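# Jornada de puertas abiertas en Netlow: manipulación bimanual en entorno simulado

El pasado mes de septiembre tuve ocasión de asistir a la jornada de puertas abiertas que la empresa Netlow organiza en su centro de Motmont. Recojo en esta entrada las notas que tomé durante la visita, con destino a los lectores que siguen este cuaderno por su interés en la automatización de tareas de clasificación. 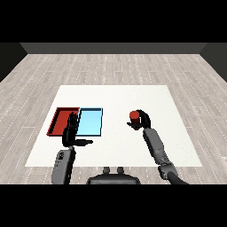 ## La demostración principal

El acto central de la mañana corrió a cargo de Bram Postma, responsable del área de simulación. Su equipo trabaja con un robot de dos brazos, provisto de manos de aspecto humano, que opera sobre una mesa blanca dentro de una sala virtual. El ejercicio presentado al público lleva el nombre interno de Grarkero y consiste en clasificar objetos por colores: cada pieza debe terminar en la bandeja que le corresponde, roja o azul.

La elección de un ejercicio tan sencillo responde a un criterio deliberado. Según explicó el señor Postma, la tarea resulta comprensible para cualquier persona en pocos segundos, y ello permite dedicar el tiempo de la exposición a lo que verdaderamente interesa al equipo, esto es, la coordinación entre los dos brazos y el cierre de los dedos en torno a objetos pequeños. En el momento que ilustra esta entrada, la mano derecha sujeta un objeto cilíndrico rojo a cierta distancia de las bandejas, todavía vacías, mientras la izquierda permanece erguida, con la palma al frente y el pulgar extendido hacia el centro de la mesa.

Los asistentes pudimos seguir la ejecución en una pantalla de gran formato situada al fondo de la sala de conferencias. El operador detuvo la simulación en varias ocasiones para comentar la posición de los dedos, una cuestión que suscitó bastante debate entre los presentes. Un profesor de formación profesional preguntó por qué no se empleaba una pinza de dos dedos, más económica y más fácil de controlar. Se le respondió que el propósito del proyecto es estudiar agarres que puedan trasladarse después a utensilios pensados para la mano humana, y que la pinza seguiría siendo la opción recomendable en una línea de envasado convencional.

## Del simulador al taller

La segunda parte de la jornada se dedicó a los métodos de trabajo. El equipo ejecuta cada versión del programa en series de 1.000 intentos simulados antes de autorizar su prueba en el taller. En cada serie se modifica la posición inicial de los objetos y se registra el resultado de cada intento, con indicación de la fase en que se produce el fallo, cuando lo hay. La última serie completa, cuyos datos se proyectaron durante la sesión, arrojó 113 fallos, la mayor parte de ellos durante la aproximación de la mano al objeto.

Me pareció acertado que la presentación se detuviera en esos fallos. El señor Postma mostró una selección de intentos fallidos y los comentó con el mismo detenimiento que los correctos: un cilindro empujado fuera del alcance del brazo, una mano que se cerraba antes de tiempo, una pieza liberada sobre el borde de la bandeja. En el turno de preguntas reconoció que el contacto entre los dedos y el objeto es el aspecto en el que el simulador se aparta más de la realidad – el rozamiento, en particular, se ajusta todavía a mano – y que por esa razón los resultados deben interpretarse con prudencia.

El procedimiento de validación física se realiza en colaboración con el taller Trajkovski, encargado del mantenimiento de los brazos. No fue posible acceder a esas instalaciones, al encontrarse en obras, si bien se distribuyó entre los asistentes un documento de dos páginas con la descripción del protocolo. Cualquier cambio en la velocidad de los brazos exige la firma de un técnico del taller y la repetición completa de la serie correspondiente.

## Organización y asistencia

La visita se desarrolló en grupos de 11 personas, con un recorrido guiado previo por las oficinas y un descanso para café. La puntualidad fue correcta en todo momento. Como única objeción, la sala de conferencias resultó algo pequeña para el coloquio final, en el que se reunieron todos los grupos, y quienes ocupábamos las últimas filas tuvimos dificultad para oír varias de las preguntas. Así lo hice constar en el formulario de valoración, junto con la sugerencia de disponer de un micrófono para el público.

También eché en falta un puesto en el que los visitantes pudieran modificar por sí mismos la colocación de los objetos y observar la respuesta del robot. La organización me indicó que esta posibilidad se había estudiado y que se incorporará, previsiblemente, a la próxima convocatoria. Para los centros de enseñanza sería, a mi juicio, la actividad de mayor provecho.

## Información para próximas visitas

Las personas interesadas en asistir deberán inscribirse con antelación en la recepción del centro de Motmont, indicando nombre, entidad y número de acompañantes. Los grupos escolares disponen de un turno propio por la mañana y deben acudir con un docente responsable. La entrada es gratuita. Se ruega no tomar fotografías en la zona de oficinas; en la sala de demostraciones están permitidas, salvo indicación en contrario.

El documento del protocolo puede solicitarse igualmente en recepción. Por mi parte, conservo una copia y la facilitaré a los lectores que me la pidan por correo, previa autorización de Netlow, que ya he solicitado por escrito.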